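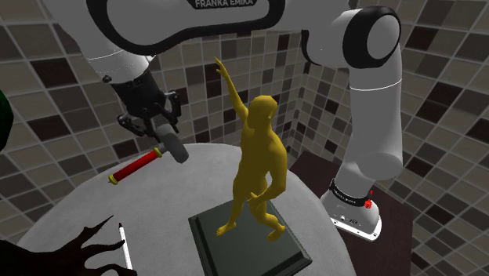 Kotian wrote:
I'd want to know what happens after the trial month before paying for any of it. The Vulteck page says 269 a seat and then goes quiet about renewals. Does the scene library keep working if you let the license lapse?

Skindwood wrote:
It does for scenes you already exported. I let mine lapse in April to check. The editor locks, the exported files still load, and you can keep running your own controller against them. What you lose is the randomizer and the asset updates.

For anyone new to the thread, I'm reviewing the Vulteck tabletop pack, which is a set of simulated arm scenes you buy by the seat. The one at the top is a round table with a gold statue on it and a red rod with yellow caps lying under the gripper. The arm is a Franka. My task was to pick up the rod and put it down on the other side of the statue.

Out of 96 runs with my own planner I got 49 good ones. Most of the bad ones were the forearm getting too close to the statue's raised arm on the carry. I think that is a fair test. A planner that only watches the gripper will fail it.

clola_bench wrote:
49 out of 96 tells me about your planner and very little about the pack. What was the contact like? Last version I used, thin objects sank into the table when you closed on them.

Skindwood wrote:
Fair. Contact is better than the old version. The rod stayed on the surface in every run I watched. I did see it spin in the grip if I closed off center. I raised the friction a bit and that helped, but you have to edit the file by hand to do it.

Kotian wrote:
Editing by hand is a no for me. At that price there should be a slider.

gravelpit wrote:
I disagree with Kotian. A text file is easier to keep in version control than a slider. My complaint is the textures. Those mosaic walls look nice but I don't need them to test a pick, and they slow down my machine. I turned them off and the frame rate nearly doubled.

clola_bench wrote:
You need them if you train on camera input. Plain walls gave me a policy that fell apart the first time we put it in a real room. I rendered 3,000 frames with busy backgrounds and it got noticeably steadier. Leave them on for vision, off for planning.

gravelpit wrote:
OK, that makes sense for vision. I only do planning.

Skindwood wrote:
There is a flag for it, by the way – "walls: none" in the scene file. Not in the manual. Support told me after two emails.

Kotian wrote:
How long did support take?

Skindwood wrote:
First reply next morning, but it was a form letter. The useful one took four more days.

Kotian wrote:
Then I'll stay with the free scenes for now. If they put the friction setting in the editor I'll look again.

clola_bench wrote:
Can you post the friction value you ended up with? I want to try it on the old version before I upgrade.

Skindwood wrote:
Will do tonight, it's on the other computer.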